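Redaktion Serienlexikon Cirko
Ausschreibung: Episodentexte und Figurenprofile (freie Mitarbeit)

Cirko ist ein deutschsprachiges Nachschlagewerk für Fernsehserien mit Sitz in Clevholm. Für den Bereich Krimi und Anwaltsserie suchen wir ab April 2 freie Autorinnen oder Autoren. Die Tätigkeit erfolgt ortsunabhängig. 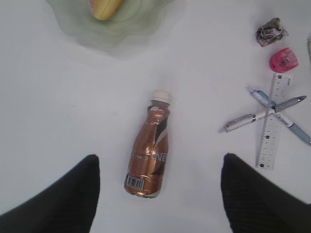
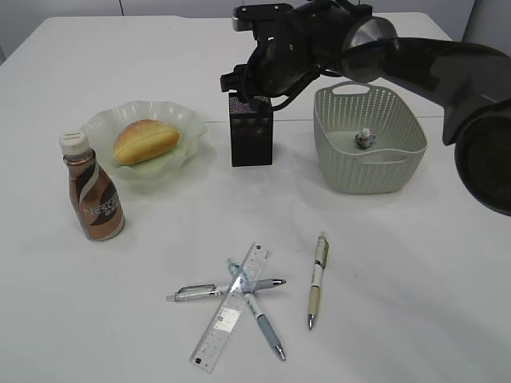
Muss ich die Serien bereits vollständig gesehen haben?
Vorausgesetzt wird nur die Sichtung der Folgen, über die geschrieben wird; den Zugang zum Sichtungsmaterial stellt die Redaktion.

Gegenstand des Auftrags
Zu bearbeiten ist zunächst die Serie »Howells«, eine Anwaltsserie um eine Kanzlei in der Kleinstadt Plavemthorpe. Die erste Staffel umfasst 19 Folgen. Zu jeder Folge wird eine Inhaltsangabe benötigt, dazu Profile der Haupt- und wiederkehrenden Nebenfiguren. Vorhandene Kurztexte aus der Altdatenbank dürfen als Orientierung dienen, sind aber nicht zu übernehmen.

Aufgaben im Einzelnen
Inhaltsangaben je Folge, bis zu 600 Zeichen, Präsens, mit Nennung des Ausgangs
Figurenprofile mit Beruf, Funktion in der Handlung, Verwandtschaftsverhältnissen sowie erstem und letztem Auftritt
Abgleich der Besetzungsangaben mit dem Abspann
Erfassung von Gastrollen mit Sprechtext
Vermerk abweichender Folgentitel in der deutschen Fassung
Meldung von Widersprüchen zwischen Ausstrahlungs- und Produktionsreihenfolge

Anforderungen
Sichere Beherrschung der deutschen Rechtschreibung, gute Lesekenntnisse im Englischen. Erfahrung mit Datenbankmasken ist von Vorteil – eine Einweisung findet in jedem Fall statt. Wertungen, Zitate aus Kritiken und Mutmaßungen über künftige Staffeln gehören nicht in die Texte. Figuren werden bei der ersten Nennung mit vollem Namen, danach mit Nachnamen bezeichnet; bei Familienmitgliedern gleichen Nachnamens steht durchgehend der Vorname.

Vergütung und Rechte
Die Vergütung erfolgt pauschal je abgenommenem Text. Die Sätze für Inhaltsangaben und Figurenprofile sind unterschiedlich und werden mit dem Vertragsentwurf mitgeteilt. Eine Korrekturschleife ist enthalten. Cirko erwirbt das nicht ausschließliche Nutzungsrecht für Datenbank und Druckausgabe. Die Namensnennung erfolgt im Autorenverzeichnis, auf Wunsch unter Kürzel.

Ablauf
Die Texte werden in Blöcken geliefert, Abgabe jeweils Montag, 12 Uhr. Rückmeldungen des Lektorats stehen direkt in der Eingabemaske. Fachliche Fragen zur Serie beantwortet Apostolos Koutsoukos, der das Ressort Krimi und Anwaltsserie leitet.

Bewerbung
Einzureichen sind ein tabellarischer Lebenslauf und eine Probearbeit: Inhaltsangabe einer frei gewählten Serienfolge, 500 Zeichen einschließlich Leerzeichen, als reine Textdatei. Serientitel, Staffel und Folgennummer sind in der ersten Zeile anzugeben und zählen nicht zum Umfang. Bereits veröffentlichte Texte werden als Probearbeit nicht angenommen.

Bewerbungen bitte über das Formular im Bereich Mitarbeit, Betreff »Episodentexte Howells«. Ansprechpartnerin für Vertrag und Abrechnung ist Agnese Krūmiņa. Unterlagen abgelehnter Bewerbungen werden nach Abschluss des Verfahrens gelöscht.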